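**Gripper keeps dropping the sponge – Girncombe school robotics club**

Posted by otside_club

Our project is putting a sponge into a dish rack with two hand-held grippers, then training the arm from the recordings. We have 67 demos and the trained arm still closes too early. 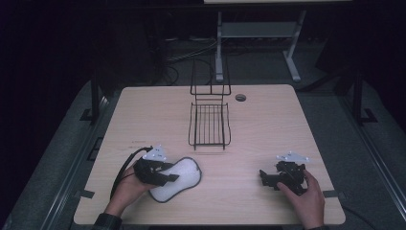 The left hand does the pick and the right one steadies. Should we record more, or throw some out?

**Nuno Garcia**

Throw some out first. Watch all 67 and bin any where the pick took 2 tries – ours at Kotville got better after that.

**pretorius7**

More demos. Always more.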